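Search this site Search Enter a keyword

Clause Seven

By Fletcher Katene
September
Reading time: 6 minutes

The standard was 972 paragraphs long and Ngata had been given the part on kitchens. She had asked for hospitals. Kitchens, they told her at Jarkik, were where the accidents would be.

She worked from the second floor of the old post office in Clostville, with the heater on by four in the afternoon and the simulator running on the left-hand screen. Every rule she wrote had to be tried in the simulator before it went to the panel. That was a rule as well, and it came from before her time.

Clause 7 said that a domestic machine with two arms should not pass either hand over a surface where a person might be sitting. Stasley had drafted it. He had left in the spring and his notes were short. Beside clause 7 he had written only, "Try it in a small room."

She tried it in a small room. The machine stopped. She moved its start position back towards the door and it stopped again. There was a chair in the model, and a person might be sitting in it, so the machine stood with its hands drawn up to its chest and waited for an instruction.

She rang Stasley that evening. He took a long time to answer.

"It won't do anything," she said. "It won't even clear a plate."

"No," he said. "It wouldn't."

"Was that what you meant?"

She could hear a tap running at his end. He turned it off.

"My mother had one of the early ones," he said. "It used to reach across her. It never touched her. It was well inside the limits, we measured it afterwards. She stopped eating at the table, that was all. She had her dinner on her knees in the other room and told us she preferred it."

Ngata wrote this down and then crossed it out. The panel didn't take stories. It took distances, speeds and loads, and a test that another person could repeat.

"So what's the distance?" she said.

"I never found one."

She stayed late for most of that week. She tried a hand's width, then an arm's length. She tried making the machine wait until it was asked, and making it come round the other side. In some houses there was no other side. The people who built the test rooms liked strong colours and put pictures up on the walls, and she got to know the pictures quite well while she waited for each run to load.

In the end she cut the clause in two. The first half said that the hands should stay over the worktop and travel together, at a speed the person in the room had chosen. The second half said that before reaching past anyone the machine should stop, say what it meant to do, and wait for a yes. If there was no answer it should take that as a no. She put in a test for each half. The test for the second half needed a real person in a real chair, and she knew the panel would ask what it cost.

They asked what it cost. She told them. A man at the far end of the table wanted to know how long the machine should wait, and she said roughly as long as a polite guest would, and he said that was not a figure. She gave him 6 seconds. He wrote it down and seemed happier.

The clause went through with the number in it. She sent Stasley a copy and heard nothing back until the end of the month, when a card came to the office. He had written that six was too short for his mother but that she would have liked to be asked.

Ngata pinned the card above the screen. Then she opened the next room on the list and started on clause 8, which was about crockery. 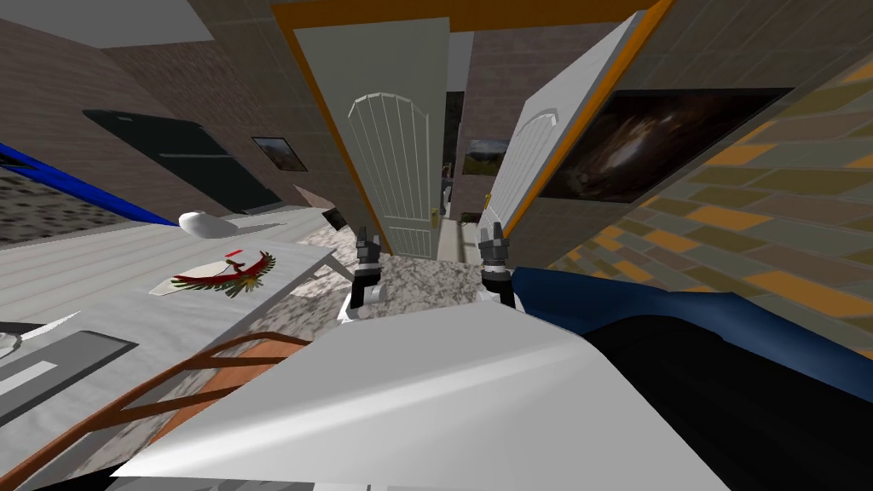 Moana wrote that she had sat through meetings like that one, and that silence counting as a no was the part she would have fought for. Six seconds could always be changed at the next review, she said, but once a machine had been allowed to take no answer as a yes it would be very hard to get that back out of the standard.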